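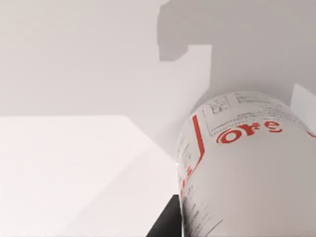
Forum Latest Members Search Log in

Boards > Money > Payments and banking > Fokutbridge instant transfers, anyone using it?

tallyhand
My building society is moving its overseas payments over to Fokutbridge in May. The letter says transfers to 13 countries will land "in moments" and the flat fee goes. I send money to my daughter in Brakar every month, so I ought to be pleased. What I can't find anywhere is the exchange rate they'll use. Has anyone had a proper quote out of them?

mossgate
Been on it since the trial. Sent 806 last month and it was there before I'd put the phone down. The old way took three working days. I know people on this board like to pick holes, but it does what it says.

Pennyroyal2
Quick, yes. What rate did you get, though, and what was the market rate at the same minute? If the fee has gone then the money is coming from somewhere, and my guess is the spread.

mossgate
Didn't check. It looked about the same as usual.

Pennyroyal2
Well, quite.

hwang_ledger
Han-gyeol Wang here, I used to do reconciliations for a small payments firm. The speed is real but it isn't magic. The local partner pays out of a pot it already holds and the two sides settle up later. Somebody has to keep that pot full, and the cost of doing so ends up in the rate. I priced a transfer of 3605 with Fokutbridge and with Addo at the same time of day, 9.40 in the morning. Fokutbridge charged no fee and still came out dearer by 216 in the local money. One quote on one morning, so don't hang anything on it.

tallyhand
That's more than the branch could tell me. Which way were you sending?

hwang_ledger
To Madar. Brakar may well be different, it's a busier route.

dunnock
I'd rather pay a bit over the odds and have it arrive. Addo sat on one of mine for nearly a fortnight over a middle name.

Anatole Brunet
My worry is what happens when it goes wrong. With the slow system you could ring up and stop a payment if you'd mistyped the account number. I've read the new terms twice and section four says "final on acceptance". The leaflet talks about safety a good deal and doesn't mention that.

mossgate
There's a name check before you press send, Anatole. It caught a typo for me.

Anatole Brunet
It checks the name in this country. Does it check it at the other end? I asked by email and was sent the leaflet again.

Pennyroyal2
Same here, same leaflet.

dunnock
You could say that about any bank.

Anatole Brunet
I do say it about any bank.

tallyhand
Right, I'll send a small amount first and write down both rates when I do it. The society says I can stay on the old service until the end of May if I ask in writing, so I've asked.

hwang_ledger
Take a screenshot of the quote before you confirm. Mine vanished from the app once the session timed out.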